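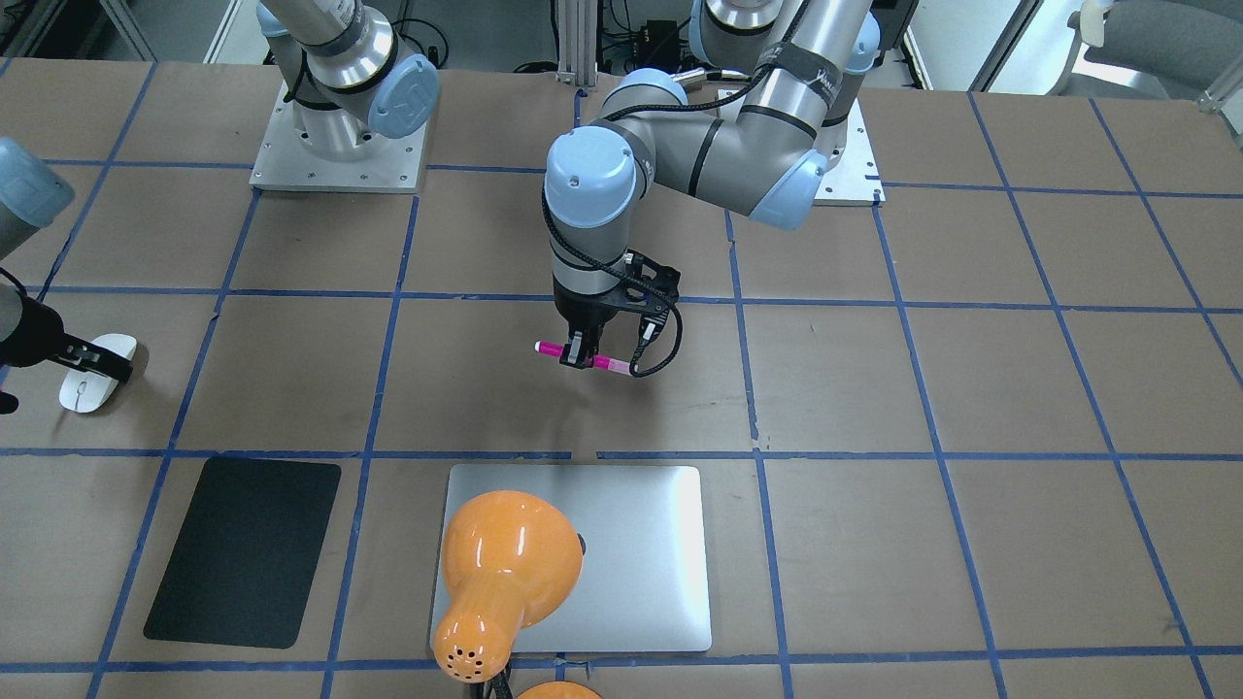
Chapter 9
A Place for Everything on the Desk

I used to think I was bad at keeping a desk tidy. I'd clear the whole thing off, feel great about it for an evening, and by lunch the next day I couldn't find a marker that I'd had in my hand ten minutes before. Then I took a job in the sample room at Wakent, where four of us shared one long table, and I met Pirjo Ahonen and her roll of tape.

Pirjo had covered the table in brown paper and taped it off into squares. The mouse had a square. The markers had a square (caps on, please!). Whatever you were working on got the squares right in front of you, and when you went home those had to be bare again. I thought it was the fussiest thing I'd ever seen. I was using it at my own kitchen table by December.

In this chapter we're going to lay out a work surface the same way. You won't need much — paper to cover the top, a roll of colored tape, and the stuff that lives on your desk right now, all of it, including the pens that don't write. Don't go shopping for trays and organizers yet. We'll get to those in Chapter 10, and I'd bet you end up wanting fewer than you think.

We'll start with sorting by how often you reach for a thing, then measure your reach (bring a friend for that part, it's easier), and then tape the grid. My first squares were way too small and I had to peel up the whole lot, so there's a section on sizing as well. If your lines come out a bit crooked, leave them. Mine still are.

Before you read on, clear a spot on the floor next to your desk and put everything down there. Yes, everything. Keep out one marker, one pad of paper and whatever you're drinking.

9.1 What Do You Reach For?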